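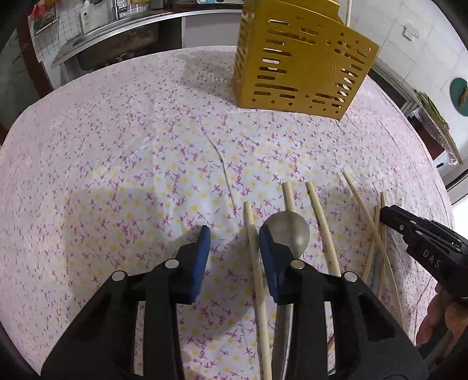

圆桌,碎花桌布。

阅读约需7分钟 · 分享 109

电话接通的时候Higinio Camacho正在等编译。进度条走到一半,他说趁现在问吧,等下可能就没空了。

Tridgate的新作《Ondale》,公路自行车经理游戏,四月开抢先体验。工作室七个人,Camacho管设计,也写一部分比赛逻辑。上一作《Dorisel》玩过的人不多,玩过的都在骂同一件事:集团骑行。一百多号车手挤成一团,谁也超不了谁,到最后三公里突然全部散开,像有人按了开关。

“就是有个开关。”Camacho说,“代码里真有一行,距离终点三千米,切换状态。当时赶工,想着以后改,以后就是现在。”

所以先聊这个。《Ondale》的集团重写了,每个车手单独算风阻、位置、体力,还有一项他们内部叫“耐烦”。耐烦低的车手在后面呆不住,会自己往前拱,你在车里喊也没用。

“经理游戏里玩家习惯了下命令就有人听。我们想让命令打点折扣。老将听七成,年轻的看心情。测试的时候有人写了很长一封邮件来骂,说我的冲刺手在山脚下就冲了。我回他,你去看看他的耐烦是多少。他看了,又回一封,说好吧。”

那会不会很烦?

“会。”停了一下。“所以有个滑块。”

滑块在设置里,三档,默认中间那档。最高档基本等于老游戏的听话程度,联机天梯里锁死在中间,大家一样。

赛程方面,首发109个赛段,都是虚构路线,没有买任何真实赛事的授权。问他是不是钱的问题,他说一半是钱。另一半,真实路线大家太熟了,哪个弯该攻哪个弯该守,论坛上早写满了,第一天就没悬念。自己画的图至少能让人迷路两周。

最长的一段叫Bustos,山地,最后一个坡拐了十几道弯,风向每次开赛重新抽。Camacho自己带队跑过很多遍,赢的次数不肯讲。

“Bustos是Joaquim画的,你问他。”

于是把Joaquim Henriques也拉进来了。他在另一个房间,声音比较远,后来换了个麦克风好一点。Henriques做赛道和声音,之前在一家做手机游戏的公司画地图,画了好几年三消关卡。

“三消和爬坡有点像的,”他说,“你要让人在快放弃的地方看到一点东西。三消里是一个炸弹,爬坡里是一个弯,弯后面平一小段。平那一小段很重要,我改了很多遍,长了没意思,短了骂人。”

声音也聊了几句。链条声、呼吸声、路边的人声,都分开录。下雨时候刹车的声音他不满意,还在弄。问什么时候弄好,回答是四月之前,Camacho在旁边插嘴说上个月你也这么讲。

再说大家最关心的:生涯模式。

上一作的生涯只有五个赛季,打完就黑屏出名单。这次没有上限,车手会老、会退役,退役后可以回来当教练,能力表换成另外一套。数据库里384名车手,全部是编的名字,每年有新人补进来。

合同系统也动了。以前就一个工资数字,现在加了角色承诺,你签人的时候答应他当队长,赛季里又让他去给别人挡风,他会记着。记多久?“至少到下一次谈合同。有一个测试玩家的爬坡手记了四个赛季,最后跑去对手队,在Bustos上把他超了。他截图发给我们,我们都很高兴。他不太高兴。”

转会市场暂时没有租借。Camacho说写了,删了。电脑车队会互相把同一个人借来借去,借到后来没有人知道他属于谁,存档直接坏掉。以后可能加回来,不承诺。

存档兼容的问题我追了一下,因为上一作每次大更新都要重开。他想了挺久,说抢先体验期间的目标是小更新不断档,大更新尽量,如果必须断,提前两周公告,旧版本留一个分支,玩家可以在旧分支上把赛季打完。

“尽量这两个字你别删。”

没删。

联机。目前最多八人一个联赛,异步,每个人在期限内交战术,到点统一跑比赛,回放发给所有人。同步联机也有,只支持单日赛。Henriques讲他们内部的联赛已经打到第三季,财务同事领先,她从来不看体力曲线,只看谁的脸顺眼。Camacho说那个联赛的数据不能拿来做平衡,太丢人。

平衡这块他承认是弱项。封测将近70个人,反馈集中在计时赛,装备加成太高,有钱的队基本不会输。现在的做法是给气动装备加磨损,贵的用得快。我说这听起来像在罚有钱人,他说对。

没有的东西也列一下,省得到时候有人问:没有女子赛事(在做,抢先体验中途上,Camacho说不想换个皮就上,数值要单独调);没有主机版;没有赛道编辑器,工具是内部用的,“打开会吓到人”;没有创意工坊,但数据库是文本文件,想改名字的自己改。

最后一点让不少人高兴。上一作的玩家就是自己把名字全换掉的,论坛里有人一直维护着那份文件。官方的态度?“我们没看见。”他说完笑了,又说这句也可以写。

价格没定。比上一作贵一点,正式版再涨一次,买了抢先体验的不用补差价。中文首发就有,文本是外包做的,车手评语那部分量很大,Camacho担心语气会串。我看了几段样本,大体通顺,有一处把“破风手”译成了“打破风的人”,已经转告他门了。

问他做完这个想做什么,他说先睡觉。然后编译好像报错了,那边键盘响了一阵,Henriques问是不是又是天气那个模块,Camacho说是。他说抱歉得去看一下,后面的问题发邮件。

邮件隔天回的,三个问题答了两个。小地图可以关,能关。回放可以导出视频,但目前只有固定机位,自由视角在排期里。没答的那个是关于《Dorisel》还会不会再打补丁。

——
评论(4)

山地王没有车:五个赛季那个黑屏我记一辈子。这次不封顶就买。

luntai_88:耐烦那个设定好像我们车队真人。求别默认最高档。
 └ 回复:默认中间,文里写了

慢慢骑:计时赛磨损听着悬,小车队本来就买不起,坏一套就没了吧?等抢先体验看看再说

老破风:打破风的人哈哈哈哈 建议保留

点赞 70 · 收藏 7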